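The Blue One

My aunt left me a bed you could land a small plane on, and a room in Cutby to keep it in. I moved in one January with two suitcases and a plan to become a tidy person by spring.

The bed won. It was so wide and so flat, and the tall gray headboard was so good to lean on, that everything I owned came to live there. Papers, snacks, the remote, my mouse. I ate on it, did my invoices for Allora on it, and slept in the narrow strip that was left over. I loved it, I really did! I had never had so much room to be messy in.

Then came the blue one. It arrived from Mahama in a paper parcel, in that color the sky goes at five in the afternoon when the snow is about to start, and it was soft the way only very old or very expensive clothes are soft. There was a note with it, in my aunt's capitals, written long before: FOLD THIS PROPERLY OR DON'T BOTHER.

So I set aside an evening. I was going to learn to fold.

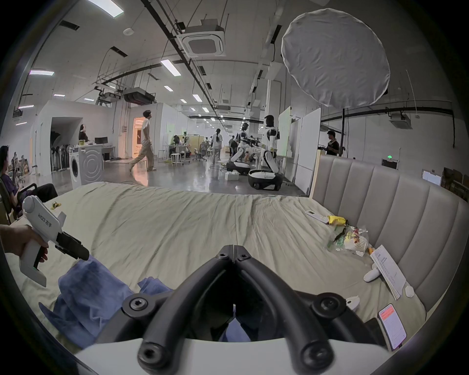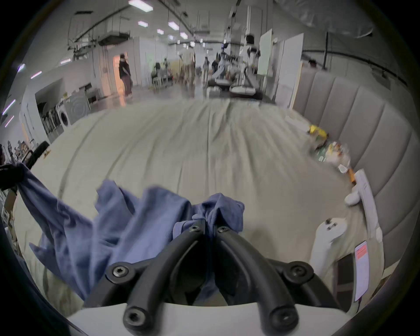
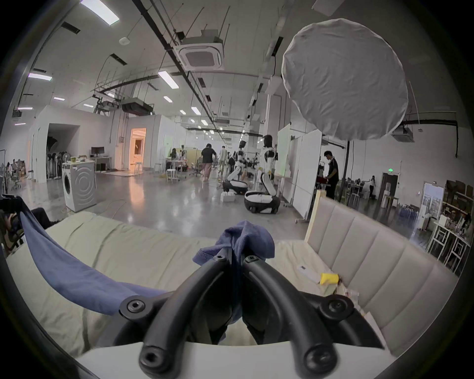 The blue cloth and the big bed.

What I had not understood about folding is that it starts with the corners. You have to find them first, and the blue one hid them – I would have sworn there were five, then three, then only one and a lot of middle. I pulled, it sagged. I let go, and it went back to being a heap, a very handsome heap.

I tried for 85 minutes. Somewhere in there I knocked a bag of candy off the edge and ate what I found, and the washing machine down the hall started its spin and made the whole floor hum, and I was so happy! I can't explain it any better than that. It was warm, the sheet was all creases, and I had one thing in the world to do.

On what must have been the twentieth try the two halves met. Edge on edge, sleeve on sleeve. I smoothed it with the flat of my hand from the middle outward, the way she used to do pie crust, and turned it over once, then again, and it lay there the size of a book.

I put it on the pillow and slept next to it, in my strip.

In the morning I drove it the 60 miles to Pumari, where her sister has the house with the yellow door. She unfolded it on the step before I could say a word, shook it out in the wind and put it on right over her coat.

"Oh, it still fits," she said – and went in to make us eggs.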